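Home | Topics | Ask | Members | Log in
Print this page | E-mail this page

How do I get black fabric to hang without wrinkles?

Samira Moussa
I bought three lengths of black cotton from Tremblay to close off a corner of our basement. They came folded and the creases won't drop out. I hung them in December and they still look bad. The washer label says cold only. Should I iron them or take them down and start over?

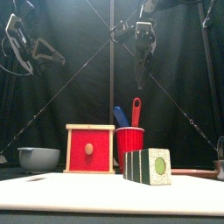 The ceiling is low, so I can't add much weight at the bottom.

Tiago Macedo
Steam them while they hang. Start at the top and work down, and keep the steamer a couple of inches off the cloth. Ironing cotton that dark can leave shiny patches — if you do iron, use the back side. Clip the top edge every foot or so, and pull the sides snug before you steam.
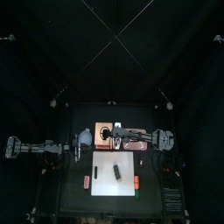 Black fabric walls with a dark canopy overhead.

A light chain sewn in the hem weighs very little. I put one in 2 panels at our hall in Isthorpe and the bottoms hang straight.

Sylvie Paquette
just mist with water and leave it overnight, worked for me 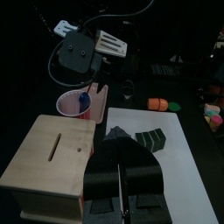 Don't use the scented spray though. It left spots on mine and they never washed out. Also check that the cloth is flame retardant before you wet it, some of those treatments rinse off.

Contact us | Copyright 2023 Feltitz Help | Back to top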